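Home | Kit | Training | Fixtures | Tips

Keeping a Soccer Kit Alive Until November

I have washed the kit for the Willside over-35s for four seasons, a job I got by leaving the room to take a phone call. We play in white. Whoever picked white had never met our goalmouth.

These are the habits that have kept the shirts on people's backs and out of the trash.

1. Let the mud dry

Wet mud smears. Dry mud cracks off over the back step with a stiff brush, and the grass gets its own dirt back. Hang the shirts overnight, brush in the morning, then rinse in cold water from the inside of the fabric outward. Hot water at this stage cooks the stain in, and you will be looking at it until spring.

For grass marks, dab on a little dish soap with a damp white rag. A colored rag may leave you with two stains to work on. Cristian Benavides used a red one on the number 4 shirt, and our left back has played in something close to pink ever since. His crossing has not improved.

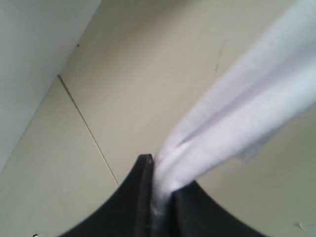 2. Wash inside out, and skip the softener

The numbers peel from the outside, so turn every shirt before it goes in. Zip the jackets. Fasten anything with hook-and-loop tape, or it will find the socks and marry them. Softener coats the fibers and traps the smell of last week's draw with Mokano, a smell nobody needs preserved. Half a cup of white vinegar in the rinse does more good and costs next to nothing. Never mix it with bleach.

Don't cram the drum, either. Two small loads come out cleaner than one that has to be kicked shut.

3. Stay away from the dryer

Heat lifts numbers and shrinks shorts, and our squad is not getting any narrower. Dry the shirts on hangers in the shade. They'll be ready by evening in decent weather.

4. Fold it the same way every time

Lay the shirt face down, bring the sides in to the middle, tuck the sleeves back, and fold up from the hem so the number lands on top. Stack them in order. On match day you can hand out a full team before the referee has found his whistle.

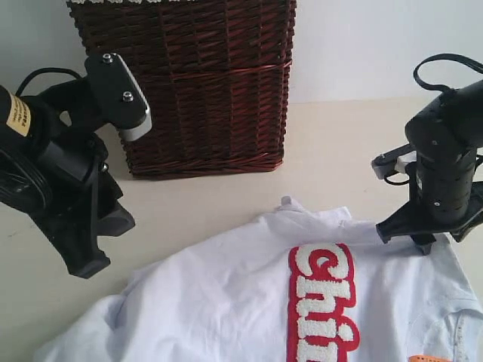 Sidra Kakakhel rolls hers, and claims she can get 32 socks into a boot bag that way. I have seen the bag. It looks like a python after lunch, but the zipper closes.

5. Boots are a separate religion

Knock them together outside, pull the insoles, and stuff them with newspaper. Change the paper after an hour. Keep them off the radiator unless you enjoy buying glue.

47 comments | 226 shares

Back to top | Contact the kit desk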